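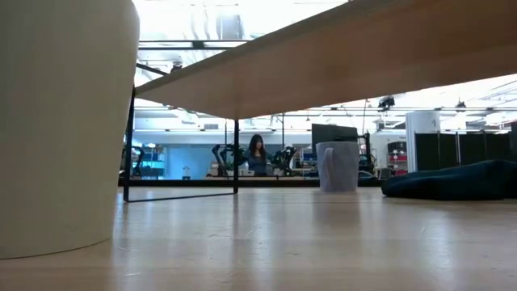 Low shelf on a wooden table – do the mugs go on top or underneath?

Markos Kouris
31 Mar 2018

Hello all, I hope this is the right part of the site, do move it if it isn't. A few of us share a workroom in Senau and there is one big wooden table in it that everybody uses for everything, tea included. I bought a low shelf to stand on it, a plain light board on thin black metal legs with a bar joining them along the bottom, and my idea was that the cups would live on it and the table would be free underneath and round the sides.

Well, they do and they don't. Some people put their cup on the board, some push it underneath, and one grey-lavender mug seems to spend its whole life on the table next to the shelf or under it. I've tried it each way and I can't decide. On top looks nice, but it's wide open and people reach across that table all day long. Underneath feels safer to me, only you have to bend down a bit and feel for the handle, and I've caught the rim on the board more than once when lifting a mug out in a hurry.

The other thing bothering me is the tabletop. It has picked up little scratches and scuffs, and I do wonder whether the metal bars of the shelf are adding to them every time somebody shoves it along to make room. Should I put something under the feet? And can the light scuffs be got out without doing the whole table again? I have never sanded anything bigger than a bread board, so please be gentle.

One last small question, about where the cloth should go. At present it gets left wherever the last person dropped it.
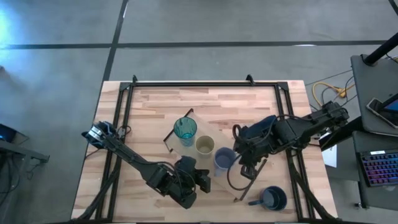
Cups along the board, with the shelf set at an angle.

I turned it diagonally like that because you can get at it from more than one side. If that is a silly way to have it, do say so. I won't be offended!

Furtună

Not silly at all, I have had mine cornerwise for years and my mother-in-law still straightens it whenever she comes to stay. Welcome, by the way.

I would keep the cups on top and give the space underneath to things that are flat or that you want seldom. A mug is a thing you pick up without looking, usually while talking to somebody, and if it is under a board you will knock it sooner or later, as you've found. What makes the top work is having fewer cups up there. Keep one row, handles all turned the same way, and leave a hand's width between each one and its neighbour. When the row is full, the next cup goes back in the cupboard or wherever you keep the spares. You might get some grumbling for a week or so and then people stop noticing.

Tall or narrow things I'd put in the middle of the board and the wide, steady ones at the ends, where sleeves pass. And please keep any pot off it altogether! We had a small one up on ours and every single person moved it to get to their cup, then put it back somewhere different. 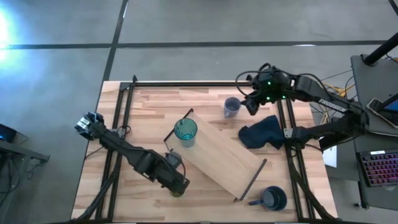

As for the feet, buy a sheet of self-adhesive felt and cut thin strips the length of the bottom bars. Round pads are no good on a thin bar, they stick out at the sides and collect crumbs. Wipe the metal with a little white spirit first and let it dry, or they'll be off by May. And ask people to lift the shelf when they want it moved. It isn't heavy with the cups off.

Zalano

get a tray. problem solved

Vendow

I'll leave the cups to Furtună, who has clearly thought about it more than I ever have, and say something about the wood, as I've looked after a good many tables and ruined one.

First find out what is on it. Put a drop of water somewhere that doesn't matter and leave it ten minutes. If it sits there in a bead, you have a sound finish and I would leave well alone. If it goes dark, the wood is probably oiled and getting thirsty, and then you're in luck, as an oiled top can be mended in patches. Rub the scuff lightly with 400 paper, always along the grain, wipe off the dust, and work in a little of the same oil with a rag. Wait a day before you judge it. For a scratch you can feel with a fingernail start with 200 and finish with 400, and go a bit wider than the mark so you don't leave a dish in the surface.

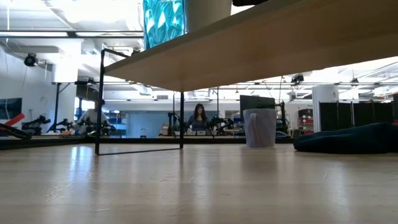
If the top is lacquered, don't sand one spot, whatever anybody tells you. That's how I ruined mine – a dull patch the size of a dinner plate, right in the middle, and the whole top had to be stripped in the end. A soft furniture wax will quieten light scuffs on lacquer well enough, and you can take it off again if you don't care for it.

On the cloth, I'd hang it up. A hook under the edge of the table or a rail on the wall will do, anything where the air gets round it. A damp cloth left in a heap on oiled wood overnight leaves a grey mark, and those are slower to shift than any scratch. Spread the oily rags out flat outdoors to dry as well, please, and never leave them bunched up in a bin, they can heat up and catch fire by themselves.

Markos Kouris

Thank you both, and Zalano too I suppose. The water went dark straight away so oil it is. I'm getting the felt this week, and I'll try the one-row rule, although I can already guess who will be the first to break it. Vendow, does it matter if I use a different oil from whatever was on there before? I have no way of finding out what it was.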